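Sorting a shared desk: bins by type or by person?
Futthorpe Makers Forum > Workshop and Storage

kestrel_lane
Posted November 25, 2021

We've got a wooden table that everyone uses for drawing and marking out, and the stationery on it has got out of hand. I've put three grey plastic bins on it and I'm trying to settle what goes in which. Pencils are the main problem. They never go back anywhere.

My plan was markers in one bin, blue odds and ends in another and pencils in the third. Someone else who uses the table wants a bin each instead. Before I label anything I'd like to hear what has worked for other people.

muddy_ferret
A bin each doesn't work. We tried it at the Suvon unit and ended up with 4 bins holding the same mix of rubbish. Sort by type.

oldtinbox
I'd disagree with that. By type is fine if one person tidies. If several people use the table, at least with a bin each you know who to moan at.

How big is the table and what's on it now? Hard to say much without seeing it.

kestrel_lane

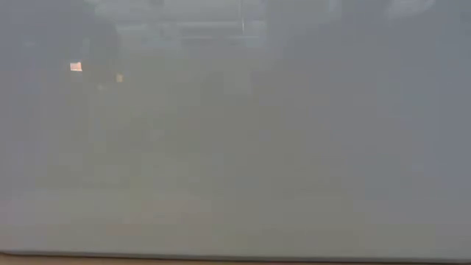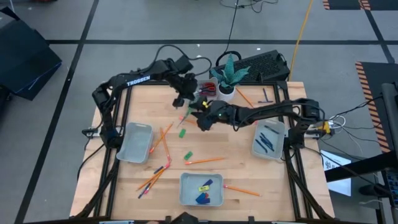 I haven't measured the table. The scissors have their own cup and I'd like that to stay, as they get used more than anything else. Same goes for the plant, it's been at the back since August and it's doing well.

muddy_ferret
You've got an empty bin on the left and pencils all over the wood. Put the pencils in it and you're most of the way there.

The rubbers want to go in with the pencils. If they get their own place they'll be lost in a week.

hobb_end
Bins are wrong for pencils full stop. They lie flat, the points break, and you have to rummage for a sharp one. Get a second cup and stand them up next to the scissors. I use a Skestana pot, 275 g empty, and it doesn't tip over when you knock it.

oldtinbox
Two cups and a plant along the back is a lot to reach over. I'd keep the bin.

hobb_end
It's a pencil pot, it takes up no room.

kestrel_lane
I can see the point about the tips. We do break a lot of them. I might try a pot for the sharp ones and use the empty bin for short ends and rubbers.

What about the hex key? It lives on the table for now but it isn't stationery.

muddy_ferret
Toolbox. One tool on a drawing table turns into ten.

tehrani_shelving
Agree on the hex key. For labels, write on masking tape and stick it to the front of the bin. Don't buy the printed ones until you've used the layout for a month, you will change your mind. I moved mine 4 times.

Also worth having a rule about pens. If it doesn't write, it goes in the waste, not back in the bin. Half of what people store is dried up.

oldtinbox
Still think you'll be back here by spring asking about a bin each.

kestrel_lane
Possibly. I'll do it by type first with tape labels, pencils standing in a pot, and the hex key back in the toolbox. The markers can stay where they are.

hobb_end
Put a sharpener by the pot while you're at it.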